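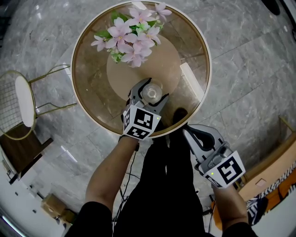 Neston Handgreifer-Set für Schul-AGs und Wettbewerbsteams

Artikelnummer: 244
Lieferumfang: ein Paar (links und rechts)
Empfohlen ab Klasse 8
Preis auf Anfrage, Schulen bestellen bequem auf Rechnung

Wer schon einmal eine Robotik-AG am Nachmittag betreut hat, kennt das sicher: Alle wollen an den Roboterarm, und einer steht davor, während der Rest zuschaut und langsam unruhig wird. Mit dem Handgreifer-Set von Neston kommen endlich mehr Hände zum Zug! Die beiden Greifer werden einfach in der Hand geführt, man greift, hebt und stellt ab, und die Bewegungen lassen sich hinterher als Vorlage für den Arm verwenden. So wird aus dem Wohnzimmer, der Schulküche oder der Fensterbank im Flur ein Übungsplatz -- ganz ohne Schutzzaun und ohne dass jemand vorher eine Zeile Code geschrieben haben muss.

Jeder Greifer hat zwei gebogene Finger und trägt einen weißen Würfel mit schwarzen Mustern, an dem die Kamera seine Lage im Raum erkennt. Bitte die Würfel sauber halten und nicht bekleben, auch wenn die Versuchung groß ist (wir haben da schon die schönsten Glitzersticker gesehen).

Die Aufgabenmappe Hilby

Zum Set gehört unsere Mappe Hilby mit Aufgaben, die sich mit ganz gewöhnlichen Dingen aus dem Haushalt nachstellen lassen. Angefangen wird mit Bauklötzen und Pappschachteln, danach geht es an Becher und Fläschchen. Klares Glas auf einer Glasplatte ist dabei schon etwas für Fortgeschrittene, da muss man mit den Fingern sehr behutsam heran und merkt schnell, wie viel die eigene Hand sonst so nebenbei erledigt. Entwickelt haben wir die Aufgaben zusammen mit der AG Ghiță, die sie fast ein ganzes Schuljahr lang ausprobiert und uns die Mappe mit vielen Randnotizen zurückgegeben hat. Die besten davon stehen jetzt mit im Heft.

Für den Rultcombe-Cup

Teams, die beim Rultcombe-Cup in der Klasse »Tischdienst« antreten, können das Set für die Vorbereitung nutzen. Zugelassen sind dort bis zu 6 Personen je Team. Die Anmeldung öffnet im September, und erfahrungsgemäß bestellen dann alle auf einmal, also gern etwas früher melden.

Im Karton

1 Handgreifer links, 1 Handgreifer rechts
2 Markerwürfel, fertig montiert
Anschlusskabel
Aufgabenmappe Hilby, gedruckt
Kurzanleitung auf Deutsch

Kamera und Rechner sind nicht enthalten. Welche Modelle passen, steht in der Kurzanleitung, die wir vorab auch gern per E-Mail schicken.

Pflege und Ersatzteile

Die Finger mit einem leicht feuchten Tuch abwischen, keine Lösungsmittel verwenden. Ersatzfinger und Würfel gibt es einzeln. Wenn beim Üben doch einmal etwas bricht, schreiben Sie uns kurz, welche Seite betroffen ist -- links und rechts sind nämlich nicht baugleich, und die Verwechslung kostet nur unnötig Porto.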